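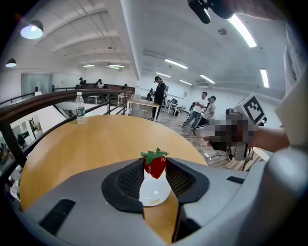

A strawberry on its little white cup, up on the mezzanine at Poleo.

So I finally got to the open afternoon at Poleo in Morevthorpe! I'd been meaning to go since last July, and Jeptoo Obura (we used to share a desk) put my name on the list before I could find another excuse. It's 189 miles from my front door and I'd do it again for the ceiling alone - white, with the beams left showing, over one great big office.

We signed in downstairs, where I was handed sticker number 271, and then everyone drifted up to the mezzanine. I loved it up there. There's a railing with a dark wooden handrail and thin black metal balusters that follows the curve of the edge, so you can lean over and look down at the desks and chairs on the lower floor. Kibet Muli told us the handrail took four tries to get right (the first one came in the wrong brown, and he's still a bit sore about it).

The round table was my favorite thing in the building. Light wood, honey colored, very smooth, and big enough to put your water bottle down and forget it. I asked where it came from and Kibet said Mac Mathúna, who did most of the furniture. I've looked them up and there's a 20 week wait, so my kitchen will have to manage.

The talk on the Plendura project started at 3:15 and ran long, but people kept wandering off to chat by the desks and it all felt pretty relaxed. Jeptoo and I stayed until they were stacking chairs. Parking is free behind the building - take the second entrance, the first one is for deliveries.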